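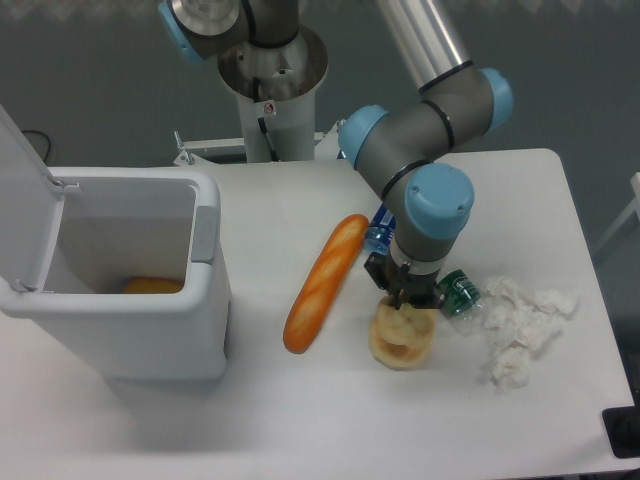 Does a Returning Player Help? A Look at the Clandden League
Joon-young Ra and Birsen Sönmez
Project report, December 2022

1. Why we looked at this

Hockey fans like a reunion. When a club brings back a forward who left three years earlier, the local paper runs the old photos and the coach talks about chemistry. Our supervisor, Yaa Asante, asked us whether any of it shows up in the scoring. We doubted it, and we still mostly do.

2. Data

We used game sheets from the Clandden amateur league, which has 14 teams. The sheets covered 433 players, and 139 of them had left a club and later come back to it. We typed the sheets into a spreadsheet by hand. Hubert Wieczorek, who keeps score for the Voletti club, helped us read the older ones. Assists were recorded so carelessly in the early seasons that we dropped them and kept only goals and games played.

3. Method

For each returning player we compared goals per game in the first season back with goals per game in the last season before leaving. We then did the same for players who joined a club they had never played for. To see how much of the gap could be luck, we shuffled the two labels 1000 times and looked at how often a gap that big turned up anyway.

4. Results

Returning players did score slightly more than new signings. The shuffled data gave a gap of that size or larger often enough that we would not bet on it. Most of the difference came from one club, Choo, whose returning players were nearly all forwards. When we took Choo out, the gap shrank to almost nothing.

Aidan Nic Aodha, who coaches there, told us the numbers miss what a familiar face does for the locker room. Maybe so. We asked how he would measure it and he said he wouldn't.

5. Problems

Clubs choose who to bring back. A player who left on bad terms or lost a step is not usually called, so our group was picked to look good before we started. We also have no ice time, and a player moved up to the first line will score more wherever he is. Goalies were left out completely. The Cutus club changed rinks partway through and we did not adjust for that.

6. What we would do next

Get ice time from at least two clubs, split forwards from defensemen, and start with the February games, when rosters are settled. Until then we would treat claims about reunions as good copy for the sports page.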